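Chapter 3
Restricted Gifts and Appeals for a Named Person

3.1 Introduction

Chapter 2 dealt with gifts made to a charity for its general purposes. This chapter turns to money raised for one person: a child who needs a wheelchair, a tenant whose flat has burned out, a patient who wants a kitchen adapted so that she can cook at home again. Such appeals raise money quickly and are simple to describe to donors. They are harder to administer, and most of the difficulties appear after the target has been reached.

Three questions run through the chapter. Who holds the money? What may it be spent on? What happens to any surplus? The answers depend largely on the words used when the appeal was launched, and those words are often written in haste.

3.2 Charity or private fund

An appeal for a single named person is not, in general, charitable. The organiser holds the money for that person on the terms stated to donors. The position differs where an existing charity makes a grant to an individual under its own objects. The charity then decides on the evidence of need, and the grant is one of many it could have made – the recipient has no claim to it in advance.

The distinction affects tax relief, record keeping and the wording of receipts. It should be settled before any collection begins. Where an appeal covers equipment for the home, the organiser should also state whether fitting, servicing and later replacement are included.

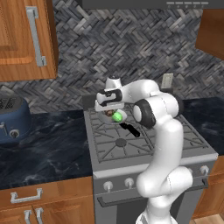

Figure 3.1 Computer-rendered view of a robot arm over a pan on a gas stove.

3.3 The Mansour appeal

The following case is used throughout the chapter. Rania Najjar opened an appeal in January to pay for changes to her neighbour's kitchen. The page named the neighbour and set a target, but said nothing about a surplus. A local employer, Kondeck, then promised to match the first 300 pounds given by its staff. Omar Hourani, who kept the accounts, paid both sums into his own current account, together with 50 pounds in coins from a cake sale.

The target was passed before the builder had given a final price. Two donors asked for the balance to go to a different family. A third asked for a refund.

Each request has to be tested against the original wording of the appeal. Section 3.4 considers the duty to keep funds separate. Section 3.5 deals with matched giving, and Section 3.6 with surplus – including the case where donors cannot be traced.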